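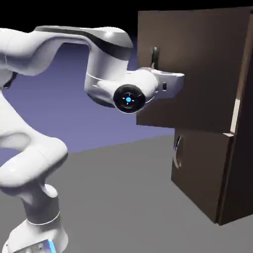 A dark brown cabinet, at right, in a computer rendering.

Augustina Dramani keeps the parts catalog at Tonness, a supplier of replacement hardware for cabinets whose makers have stopped supporting them. The catalog currently has 2799 entries. Hinges take up the largest share, followed by drawer runners and shelf pins.

"People write to us asking for a hinge, and what they have is a door that doesn't close," she says. "Those are separate problems. I ask for the cup diameter, the drilling depth and the overlay before I quote anything."

Overlay is the distance by which a closed door covers the edge of the side panel. Two hinges can share a cup size and a screw pattern and still differ in overlay by several millimeters. Fitted to the wrong cabinet, the door will either bind against its neighbor or leave a visible gap. Dramani says this accounts for most of the returns she handles, and that the side adjustment screw is often blamed for it. "The screw gives you a small correction. It won't turn a half overlay hinge into a full overlay one."

Older stock presents a different difficulty. When the Akolgo range was withdrawn, its mounting plates went with it, and no current plate accepts the arm. Tonness bought the remaining plates, 624 of them, and sells them one set per order. Dramani expects to run out by August. After that she will recommend replacing the arm and plate together, which means plugging the old screw holes and drilling new ones.

On plugging she is specific. Glue in a hardwood dowel, leave it overnight, trim it flush and drill a fresh pilot hole. She does not recommend matchsticks or filler in particleboard, where the core has usually crumbled beyond the original hole.

Aba Fiadzo, who tests hinges for the company, joined us for the last part of the conversation. Her routine check for the soft-close types is 1000 openings with a weighted door, with a sag measurement at 800 and again at the end.

"It's a short test," Fiadzo says. "It catches bad rivets and leaking dampers. For wear over years you need a much longer run, and we send those out."

Both were asked what a cabinet owner should do in the way of maintenance. Fiadzo said to tighten the plate screws by hand and keep oil off the dampers. Dramani said to write the part number inside the door – in pencil – before the label falls off.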